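Section 4. Filing a Request for Public Records

This section applies to all requests submitted to the Urnden County Council through the Ollitz records portal. It covers written reports, meeting minutes, correspondence, and voting records held by the Council and its offices. Requests for court records are handled separately under Section 7.

Before you begin, have ready a valid mailing address and, if you know it, the title of the record you want.
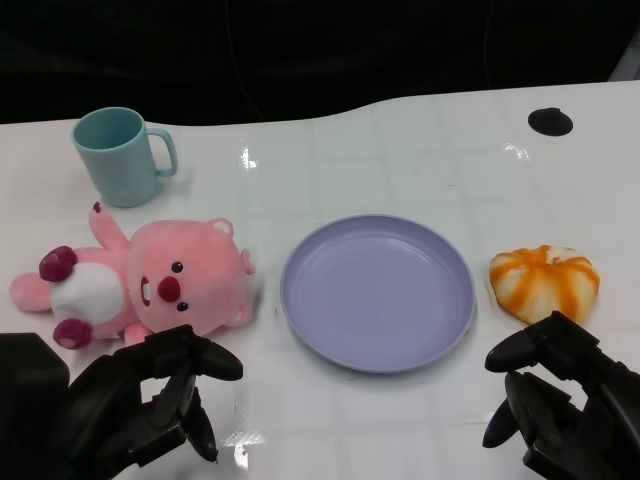
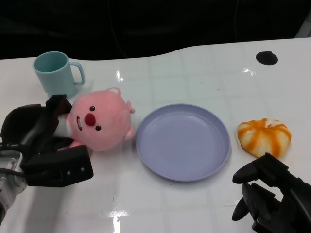 Ilaria Pace wrote in to ask whether a requester must state a reason for wanting a report, as the older paper form had a box for it. No reason is required. The box has been removed from the portal, and a paper form on which it is left blank will be accepted.

4.1 Creating the request

1. Sign in to the portal and select New Request.

2. Choose the office that holds the record. If you are unsure, select Clerk of the Council. The Clerk will forward the request to the correct office.

3. Describe the record in the space provided. The field accepts up to 400 characters. Give the subject, the name of the body that produced the record, and the period it covers.

4. Select the form in which you wish to receive the record: electronic copy, paper copy, or inspection in person.

5. Enter the highest fee you are willing to pay. Enter zero if you want to be contacted before any charge is made.

6. Review the summary page and select Submit. A reference number is shown on the next screen. Write it down before closing the window.

Note: The description field does not save automatically. Longer requests should be written in a separate file and attached at step 3 with Form 127.

Caution: Do not enter Social Security numbers, medical details, or account numbers in the description. Requests are themselves public records and may be released to others.

4.2 Requesting a full report

A request for a report is treated as a request for the full text, including appendices, unless you state otherwise. If you want only the summary, say so at step 3.

Where part of a report is exempt from release, the office must provide the remaining text and mark each place where material has been withheld. The notice sent with the report lists the legal ground for each removal. An office may not withhold an entire report on the ground that one part of it is exempt.

Note: Draft reports are not released while a committee inquiry is open. The request stays on file and is reviewed again when the committee votes to close the inquiry — you do not need to submit it a second time.

4.3 Fees

Electronic copies are free of charge. Paper copies are free for the first 100 pages of each request. Beyond that number, the office will send a written estimate and will not begin copying until you accept it in the portal.

Caution: Splitting one request into several to avoid the page limit may result in the requests being combined.

4.4 If you do not receive a reply

1. Open My Requests and check the status line. "Awaiting requester" means the office has asked you a question and the request is on hold.

2. If the status is "Assigned" and the reply date has passed, select Send Reminder. One reminder may be sent for each request.

3. If there is still no reply, select Appeal and attach any letters you have received. Appeals are decided by the Records Officer.

Appeals may also be delivered by hand to Room 70 of the Council building before 4:00 p.m. Bring a copy of the original request. The front desk will stamp both copies and return one to you.

For changes to a request already submitted, see Section 5.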